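Notes for the coil fixture parts set, kept with the print files. Madcombe is the bench name for the whole kit; the folder names still say Paracha in a few places, and both point to the same thing.

## What is in the folder

- `fixture/` — the printed body, one file
- `block/` — the white T-shaped block that goes across the front
- `coils/` — winding sheet and a wiring sketch
- `log.csv` — one row per fit check, 348 rows so far

## The fixture

The body is printed in teal so it is easy to find on a brown or white tabletop. It has upright side walls and a raised block in the middle with a round hole in the top. A copper-colored coil sits on each side of the raised block, and the slots leave both coils open to view. Check the windings through the slots before you start and again when you put the fixture away.
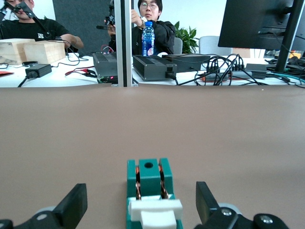 The white block has a wide bar at the top and a narrower tab pointing down. If it has to be pushed hard, take it out and look for stringing on the print. Sand the block and leave the body alone. The teal parts take longer to print and we only keep 8 spare bodies on the shelf.

Set the fixture down on the brown top with the block facing you. The matte finish doesn't throw glare, so the edge of the tab is easier to see there than on the white table.

## Log columns

| Column | Meaning |
|---|---|
| `body_id` | number written on the underside |
| `block_id` | number on the back of the tab |
| `fit` | loose, good or tight |
| `coil_left`, `coil_right` | ok or damaged |
| `note` | free text, often blank |

Left and right are as seen from the front, with the white block toward you. Rows entered before August used the opposite order. Those were swapped by script, and the first 30 were also checked by hand against the paper sheets.

## Known problems

- `fit` is a judgment call. Two people will disagree on "good" and "tight".
- Some notes mention Flikow, the old name for the winding sheet.
- Body IDs skip a few numbers where prints were thrown out.

## Still to do

The log closes at 500 rows. After that, the Stastetti version of the body gets its own folder and its own file. Send corrections to Tahira Bangash — include the body ID and the row number.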